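From: Naomi Kaijage
To: makori-kitchen list
Subject: Re: [makori-kitchen] Sponges: can we please settle this

Muthoni Chege wrote:

> Hi all,
>
> After the April meeting I went and read up on sponges, and I think
> we should switch the shared kitchen over to a "one week and out"
> rule. The article I found says a sponge is the dirtiest thing in
> the house and that microwaving it for a minute kills nearly
> everything. It also says the dishwasher works just as well.
>
> Proposal: microwave every night, bin them at the end of the week,
> and buy the Gekmont antibacterial ones from now on. A case of 414
> would last us ages and the price per sponge is very good.
>
> Any objections?
>
> Muthoni

Muthoni, yes, a few. Sorry in advance for the length.

I read the article too. It's a page on a site that sells sponges. The "dirtiest thing in the house" line has no source on it at all, and when I followed the one link they do give, it went to another page on the same site. I'm willing to believe a wet sponge is full of bacteria. So is a handful of garden soil, and I'd like to know which bacteria and whether any of them have made anybody on this list sick before we start spending money.

On microwaving: for how long, at what power, and who is going to stand there? Victor put a dry one in last winter and the kitchen smelled like a tire fire until lunch. If we're going to do it, the sponge has to be soaked first, and it can't be one of the ones with a metal scrubber. I don't trust a nightly rule to survive a week in a kitchen where people can't agree on where the colander lives.

The "antibacterial" label is what bothers me most. Read the Gekmont packaging closely. It says the treatment protects the sponge from odor. It doesn't say one word about your plates. I wrote to them in April asking what they tested and how, and got back a coupon.

And 414 sponges! Where would they go? The shelf over the boiler is full of Clastano filters from the last time we bought a case of something because the unit price was good. We have used 6 of those. 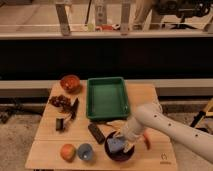 Blue sponge in the maroon bowl, green tray behind it.

Now, what I think we should do, which is duller and costs less. Squeeze the thing out when you're done. Stand it on its edge somewhere air can get at it, and don't leave it lying in dishwater overnight. Use paper towels or a rag you can boil for anything that's touched raw chicken. Throw the sponge away when it smells or starts to come apart. I don't see why that has to be a fixed day. One that gets used on two coffee cups is in better shape after a week than one that did the pans after the Rornby supper.

Asanka asked off list about dish brushes. I like brushes. They dry faster, and the one I have at home has outlasted a lot of sponges. They're hopeless on the inside of a narrow jar and they spray, so I wouldn't go brush-only, but two for the big sink would be cheap enough to try. Chaimae says the hardware place has wooden ones with heads you can replace. I'd want to see the replacement heads on the shelf before I believed that.

I'd also drop the bleach soak that's written on the card over the sink. Whoever wrote it gave no amounts, and people pour what they feel like. Either we put a proper measure on it, copied from the bottle, or the card comes down.

If somebody has a real study, with a method in it, please send it and I'll read it. I've changed my mind on this list before (see the long thread about cutting boards, which I lost). A screenshot of a headline doesn't count.

Can we hold off on the order until the people who do most of the washing up have had a say? Victor, that means you. There's $10 left in the cleaning jar anyway, so I don't know what we were planning to pay with.

Naomi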